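I love world records. The tallest, the fastest, the longest, I want to know all of them! But my favourite question is this one: how does anybody know it's really a record?

Say a giant pumpkin turns up at the Siltenholm show, and the grower reckons it's the heaviest ever. Hooray! Only, we can't just take their word for it. Somebody has to weigh it on proper scales, and two people who aren't family or friends have to watch and sign their names. Those people are called witnesses.

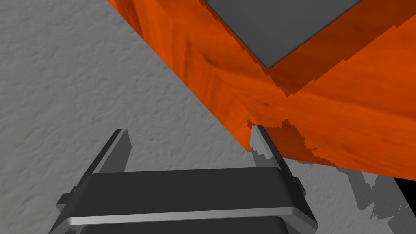 ## What about really old records?

These are trickier, and (I think) more fun. My town, Stultby, says it baked the longest bun in the country in 1844. It was 235 feet long! So where's the proof? We have one newspaper story and a baker's bill for 400 eggs. That's a good start, but the paper doesn't say who held the measuring tape.

Record checkers go hunting for things written down at the time. Diaries are good, and so are letters. A story your grandpa heard from his grandpa is lovely to listen to, but it can grow a bit every time it's told.
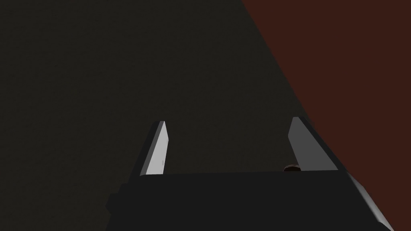
*Two gripper fingers, set wide apart.*

## Can I set one?

You bet! Pick something you can count or measure, like skipping. Write your rules down before you start. If you want to do 1000 skips, decide first whether you're allowed a drink break. Then ask a grown-up to keep count, and have a go on Sunday. I managed 62, and then I stood on the rope.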